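Runoff for town council chair: can a member who already voted switch sides?

Posted in Local Government > Elections

Our town, Clolten, votes for council chair in February. The council has no majority, so everyone expects a second ballot. My ward member, elected by 823 votes, signed a letter backing the Sedeo list and is now said to be talking to the other group. Is she bound by the letter? And can residents do anything if she changes her mind between ballots?

Feyisa_ward

Jivik
No, she isn't bound. A signed letter of support is a political promise with no legal force in most towns. Each ballot is a new vote, and members may vote differently the second time. Check your standing orders for two things:

- whether the ballot is secret or by show of hands
- how long the break between ballots is (ours is 30 minutes, which is when most of the talking happens)

If it is a show of hands, the minutes will list who voted for whom. Ask the clerk for a copy.
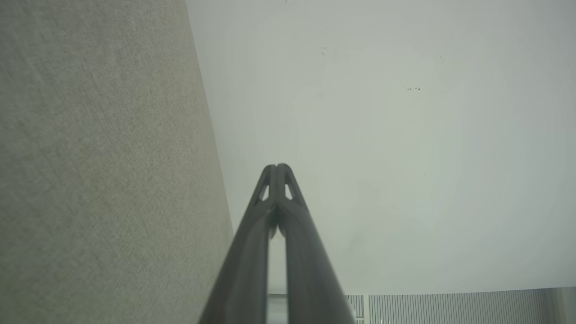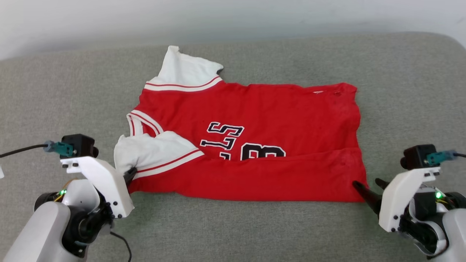 clerk_retired
Mostly agree with the above, but look at the recall rules too. Some charters let residents petition against a member. Ours needed 984 signatures and a gap of 4 months after the election, so it was never quick. Changing a vote for chair was not grounds for recall under our charter – yours may differ. Writing to her before the meeting will do more than a petition afterward.

oldtownreader
They all switch. Same thing happened here last time and the letter was forgotten in a week. Go to the meeting and sit near the front.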